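Ticket: Folding cell 2, right arm slow to take the sleeve on pale shirts
Site: Zonaddale garment sorting and folding
Opened by: Maricel Tagle, floor lead
Status: Resolved, monitoring
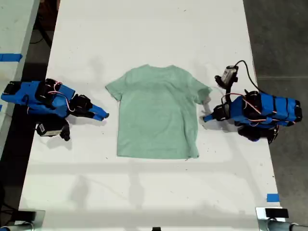 What we were seeing

Dark shirts fine, white shirts fine, pale green and pale grey shirts a headache. The left arm would go for its sleeve and the right would stop over the corner, open and close a couple of times, then time out. Someone had to walk over, pat the sleeve flat and hit resume. On the August uniform order (1,150 shirts, nearly all of them light colours!) that got old fast.

I'm logging everything we tried because the Hầu site is getting the same two-arm setup and I'd love for them to skip the bits that wasted our time.

Log

7:10 am. Restarted the cell and re-homed both arms. No change. Error on screen is still GRASP TIMEOUT R.

7:40 am. Swapped in a navy tee, same size, same spot on the table. Went through first go. Put the pale one back and it timed out again. So it's colour, or something that goes along with colour.

8:25 am. Rang Skovton support. They asked us to wipe both wrist camera lenses and run the gripper check. Lenses wiped, check passed on both sides.

9:15 am. Priya on the packing bench said the pale ones only play up once the sun gets in through the roller door. She spent four years hand folding at that end of the shed and knows the light better than any of us. Pulled the door down halfway and got nine good grasps in a row. I may have cheered.

10:30 am. Skovton had us turn off auto exposure on the right wrist camera and set it by hand, then redo the table calibration. Door back up, ran 100 pale shirts, two timeouts. Much better than the morning.

1:45 pm. Lowered the grasp height a touch on the right side. Ran another 109 and had no timeouts at all. Left it there.

Fix

Manual exposure on the right wrist camera, new table calibration, grasp height lowered on the right arm only. Settings are saved in the Eveo panel under "light knits". Please don't overwrite the default profile, the dark shirts are happy on it.

Notes for the crew

Shirts still go down face up, neckline at the top, sleeves out. You don't need to iron them with your hands first, small wrinkles are OK.

If it times out, hit pause before you reach in. Every time, even if the arm looks parked.

Write the colour on the fault sheet as well as the error code. We'd have cracked this days ago if we'd had that column.

Rosters: a few people asked me whether a working cell means fewer shifts on the folding bench. The bench is down to one person per shift, and the other two spots have moved to checking and repairs, same hours and same rate. Priya and Dan have both asked to learn calibration, and I'm thrilled about it. First go is on the next quiet afternoon.

Still open

Haven't tried long sleeves on the new profile. Left arm is still on auto exposure, and Skovton want to see 2,000 cycles before we touch it. I'll update the ticket when we get there.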